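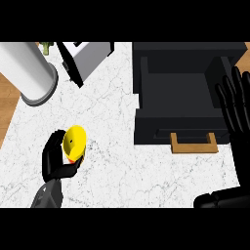

그림 4. 옅은 회색 결이 있는 흰 대리석 상판과 흰색 원통형 물체(렌더링).

4. 메뉴 표기 방식과 주문 행동

4.1 조사 대상과 자료

본 절에서는 칵테일 바의 메뉴 표기 방식이 첫 주문까지 걸리는 시간과 주문 품목의 분포에 어떤 관련을 보이는지 검토한다. 조사 대상은 Plotthorpe 구도심 상권에 위치한 바 10개소이며, 모두 좌석 주문을 기본으로 하고 종이 메뉴를 제공하는 업소로 한정하였다. QR 주문만 운영하는 업소와 예약제 코스 형태의 업소는 주문 시점을 동일한 기준으로 정의할 수 없어 표본에서 제외하였다.

자료는 판매 시점 기록과 현장 관찰 기록을 결합하여 구성하였다. 판매 시점 기록은 주문 관리 프로그램 Cliltico의 내보내기 파일에서 추출하였고, 착석 시각은 관찰자가 별도의 기록지에 기입하였다. 두 자료를 좌석 번호와 시각으로 대조한 결과 1,252건의 첫 주문이 분석에 사용되었다. 좌석 번호가 누락되었거나 착석 시각과 주문 시각의 순서가 뒤바뀐 181건은 제외하였다. 제외된 기록은 특정 업소에 몰려 있지 않았으나, 심야 시간대의 비중이 상대적으로 높았다. 따라서 이하의 결과를 마감 직전의 주문 행동에 그대로 적용하기는 어렵다.

4.2 표기 유형의 분류

메뉴의 각 품목은 세 가지 유형으로 분류하였다. 첫째는 재료 나열형으로, 기주와 부재료를 순서대로 적고 별도의 수식어를 붙이지 않는다. 둘째는 서사형으로, 품목명이 인물, 지명, 문학 작품 등을 가리키며 재료 정보는 부분적으로만 제시된다. 셋째는 혼합형으로, 서사적 품목명 아래에 전체 재료를 병기한다. 고전 칵테일의 통용 명칭은 서사적 요소를 포함하더라도 재료 나열형에 준하는 것으로 처리하였다. 이용자가 명칭만으로 내용을 추정할 수 있는 경우가 많다고 보았기 때문이다.

분류는 두 명의 평가자가 독립적으로 수행하였으며, 불일치 항목은 MacLeod 분류 지침의 부속 기준을 적용하여 조정하였다. 불일치는 주로 서사형과 혼합형의 경계에서 발생하였다. 예컨대 시럽이나 비터스의 종류를 생략하고 기주만 적은 품목은 평가자에 따라 판단이 갈렸다. 최종적으로는 기주와 주된 부재료가 모두 명시된 경우에만 혼합형으로 인정하였다.

4.3 첫 주문까지의 소요 시간

소요 시간은 메뉴가 전달된 시각이 아니라 착석 시각을 기점으로 측정하였다. 메뉴 전달 시각은 혼잡도에 따라 기록의 정확도가 크게 달라졌으므로 보조 변수로만 사용하였다. 분석에는 업소를 임의효과로 두는 혼합모형을 적용하고, 동반 인원, 좌석 유형(카운터 또는 테이블), 입장 시간대를 공변량으로 투입하였다.

추정 결과, 서사형 품목의 비중이 높은 메뉴에서 첫 주문까지의 시간이 길게 나타났다. 이 경향은 테이블 좌석에서 뚜렷하였고 카운터 좌석에서는 약하였다. 카운터에서는 이용자가 바텐더에게 구두로 내용을 확인하는 사례가 자주 관찰되었으며, 이러한 문답이 메뉴의 정보 부족을 보완한 것으로 해석된다. 다만 카운터 이용자 가운데 재방문자의 비율이 높았을 가능성을 배제할 수 없다. 방문 이력은 본 조사에서 수집하지 않았다.

혼합형 메뉴의 소요 시간은 재료 나열형과 큰 차이를 보이지 않았다. 품목명 자체의 생소함보다는 재료 정보의 누락이 지연과 더 밀접하게 연관되어 있음을 시사하는 결과이다. 활자 크기와 조도를 추가로 통제한 모형에서도 계수의 방향은 유지되었으나, 조도 측정값이 없는 업소가 있어 해당 모형은 참고용으로만 제시한다.

4.4 품목 분포

주문 품목의 집중도는 업소별 상위 품목의 점유율로 산출하였다. 재료 나열형 위주의 업소에서는 고전 칵테일로의 집중이 두드러졌다. 서사형 위주의 업소에서는 메뉴 첫 면에 배치된 품목의 점유율이 높았고, 뒷면 품목의 주문은 드물었다. Nesier의 배열 효과 가설은 후자의 양상과 부합하지만, 전자의 양상은 설명하지 못한다.

가격의 영향은 별도로 검토하였다. 동일 메뉴 안에서 인접 품목 간 가격 차가 2,000원 이하인 경우에는 표기 유형에 따른 선택의 차이가 유지되었다. 가격 차가 이를 넘는 구간에서는 표기 유형의 효과가 불안정하였으며, 신뢰구간이 0을 포함하였다. 고가 품목은 수가 적고 대부분 서사형에 속하므로 두 요인을 분리하여 추정하는 데 한계가 있었다.

무알코올 품목은 전 업소에서 재료 나열형으로 표기되어 유형 간 비교가 불가능하였다. 이 품목군은 소요 시간 분석에는 포함하되 품목 분포 분석에서는 제외하였다. 구두 추천에 의한 주문 역시 메뉴 표기의 영향을 받았다고 보기 어려우므로, 관찰 기록지에 추천 여부가 표시된 주문을 뺀 자료로 동일한 분석을 반복하였다. 집중도의 업소 간 순위는 바뀌지 않았다.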